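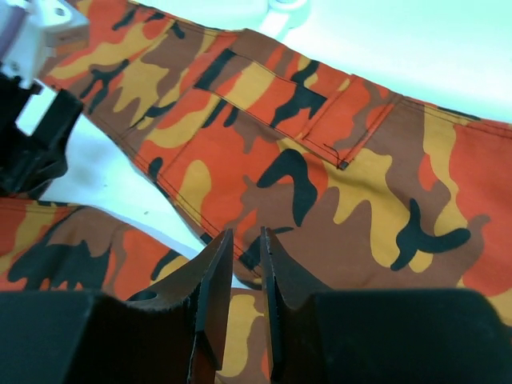
the orange camo cargos

hemcat17
OK so need opinions. Got these for my nephew, want to wash them before August when he goes to camp. Tag is gone. Cold? Warm? I'm scared the orange will bleed on everything. Also they're too long, so hem before or after the wash?

Eino Mäkelä
Wash first. Always. Cotton shrinks, you hem it, now it's capris.

natmont_mom
cold, inside out, by themselves the first time. Cup of vinegar sets the dye

Liette Lachance
Vinegar does not set the dye in store bought pants — that's an old story that won't die. Cold water and a color catcher sheet. Done.

natmont_mom
worked for my kids stuff for 3 years but ok

hemcat17

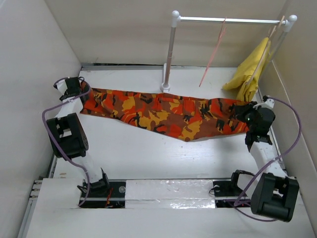

same pair, held out sideways

No idea if it's all cotton. Does that change anything?

Eino Mäkelä
If it's a poly blend it'll hardly shrink. Still wash first. Costs you nothing

saarinen_st
Disagree on washing alone, waste of water. Throw them in with dark stuff and forget about it. I have 2284 posts on here and never ruined a load

Liette Lachance
You ruined a white towel, you posted about it lol

saarinen_st
that was ONE towel. and it was red socks

hemcat17
Ok cold, inside out, alone. What about drying? Dryer is a Prellon, only has high and "delicate".

natmont_mom
line dry. shade tho, orange fades so fast in sun

Eino Mäkelä
Delicate is fine. But if he's going to use a dryer at camp, dry them hot now, then hem. Otherwise they shrink on him definately.

hemcat17
oh thats smart. Trying it tonight

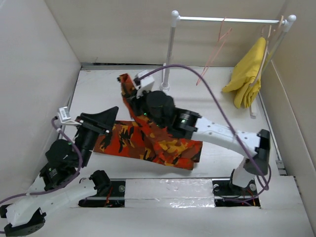 Re: hemming thick seams

Liette Lachance
When you get to the hem, go slow over the side seams, size 16 needle. Hand wheel if you have to.

saarinen_st
or just roll them up. he's a kid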